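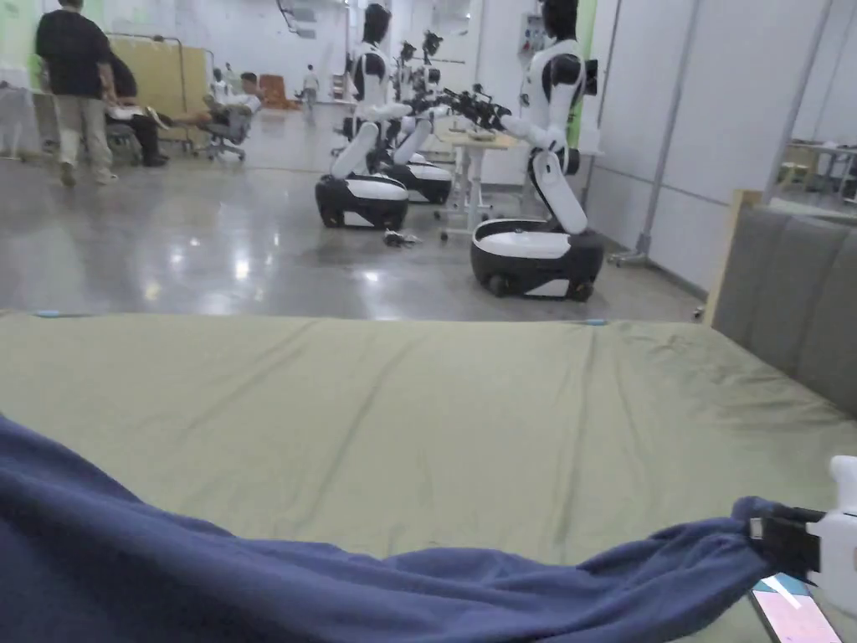
The town of Werier will start to collect old bedding from homes in April, together with the normal paper collection. Until now people had to bring their sheets and blankets to the recycling yard on Swai Road, or they put them in the trash. The new service is free, and it is open to every household inside the town limits. Color plays no role in the sorting at home, so an olive-green sheet and a navy-blue blanket like the ones in the photo can go in the same bag. The town asks only that the bedding is clean and completely dry, and that the bag is closed with a knot.

The decision follows a trial in the northern part of the town, which took place during the winter. In total 922 households received a letter with the rules and a roll of yellow bags. According to the report that the town published last week, around 800 of them gave at least one bag. This was more than the public works office had expected, and in the first month the truck had to make a second trip on the same morning.

The bags will be picked up by Silon, the same company which already empties the paper bins. From there they go to a sorting hall in the next county, where they are opened by hand. Bedding in good condition is washed and sold in the two Zarnel thrift stores, and a part of the money comes back to the town. The pieces that are too old or too thin are cut into cleaning cloths for garages and print shops. What remains is torn into fibers and used as filling, mostly for moving blankets.

Not everything is accepted. Pillows, comforters with feathers, electric blankets and mattress covers with a plastic layer must still be brought to the yard. The same is true for rugs and curtains. Bedding with small holes or old stains is allowed if it was washed. In the trial the biggest problem was moisture. Many bags were put on the street the evening before, it rained in the night, and the bags were not well closed. One wet blanket can spoil the whole load, the report says, and this is the reason why the bags should be put out only in the morning, between 5 and 7 a.m.

Residents can get the yellow bags at the town hall, at the library and at the yard. Each bag holds 40 liters, which is enough for a double blanket or for several sheets when they are folded tight. The bags may not be used for clothes or shoes. For these there are still the green containers at the train station and behind the swimming pool, and the town does not plan to remove them.

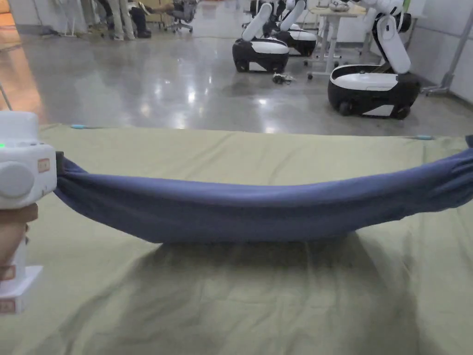 Kerubo Kariuki wrote to our newspaper that she is happy about the collection, but that the morning hours are not practical for people who work at night. She comes home after 8 a.m., and at that time the truck has already left her street. She would prefer a small covered container at the corner, where one can bring a bag at any time. She also asked why fitted sheets were refused in the trial, as they are what she has the most of in her closet.

The public works office answered that fitted sheets are now allowed. In the trial the elastic band got caught in the cutting machine, but the sorting hall has changed the way of working and the band is removed first. About the covered containers, the office said that they were discussed, and that the price was too high for this year. The question can come back when the budget for next year is prepared. Until then, residents who are not at home in the morning may leave a closed bag at the yard during the opening hours, without paying and without an appointment.

The cost of the new service is not large, because the truck drives the same route in any case. The town pays for the bags, for the printing of the letters and for a second worker on the truck. The contract with Silon can be ended by both sides after 14 months.

Some streets in the old center are too narrow for the truck. People who live there should bring their bags to the square in front of the post office, where a worker will be waiting on collection mornings. A map with these streets will be sent to all homes with the next water bill. It is also hanging at the entrance of the library, and there is a large-print version at the front desk for those who need it.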